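Okay, I finally got to read the whole file on the Jurach Abbey theft trial and I have to share it. Case 3519 in the diocesan court records. Long thread, sorry, I love this stuff!

The basics: in September 1780 a silver reliquary vanished from the side chapel at Jurach. Within days the prior had accused two of his own monks, Brother Anselm and Brother Odo. Both were locked in the guesthouse until the court could sit.

The court sat in Nerell, a full day's ride off, and the abbot didn't want to let it. He argued that monks answered to him and to the bishop. The town magistrate said a theft was a theft. They wrote each other 12 letters and every one is ruder than the one before.

My favorite line from the magistrate: "The Reverend Father may keep his opinions in the cloister, provided he sends me the keys." I laughed out loud in a very quiet reading room.
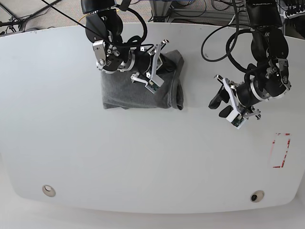

White table with a rounded edge.

Back to the trial. The main witness was the abbey cook, who swore she saw Odo cross the yard after Compline with something under his habit. Then the judge asked what the weather was like and she said fog so thick she walked into the well. You can almost hear the room.

Anselm said nothing for the whole first hearing. The clerk wrote "silent" next to his name again and again, and by the end of the page he's pressing so hard that the ink has gone through to the other side.

And then a peddler was stopped at Skikeck with the reliquary's lid in his pack!! Only the lid. He said he'd bought it from a man at Shim, on the river road, and the description he gives (red beard, missing thumb) fits neither monk.

Both were released. Odo went back to Jurach and shows up years later as cellarer, so somebody trusted him with the keys again. Anselm asked to leave for another house and I lose him there. If you know of a register with an Anselm arriving from Jurach, please, please write to me.

The prior never took the accusation back, at least not on paper. There's a half page that may have been meant as an apology, with a greeting and a date and then blank space.

Huge thanks to Stijn Vandenberghe, who read the worst of the clerk's Latin with me and caught that I'd had "cook" down as "cock" for a week. The rooster testimony made a lot less sense.

Next I'm going through the magistrate's account book to see who paid the peddler's jail costs. Will post what I find!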